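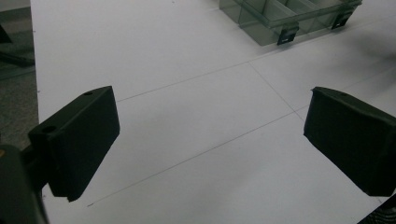 What is Rallosa comparing in its new gripper trial?

Two finger designs for its hand-held gripper, run on the same table with the same controller settings. Each set gets 100 grasps per part, and the test list has 3 parts.

Gwenaël Coste, who runs the bench at Rallosa, said the first design finished its share in September with 819 logged attempts, repeats included. The second set, supplied by Clostura, is still being run. Jaw opening and closing speed are held constant – only the fingers change between sessions.
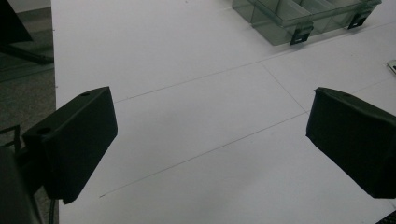 Failed grasps are sorted by cause: slip, missed contact or a bad approach angle. Blandine Gaillard checks the camera recordings against the log before any attempt is counted. The full plan calls for 2090 attempts, repeats again included, and a later round will swap the controller for a Dasodari unit. Rallosa plans to release the slip figures first – the approach-angle data needs a second review.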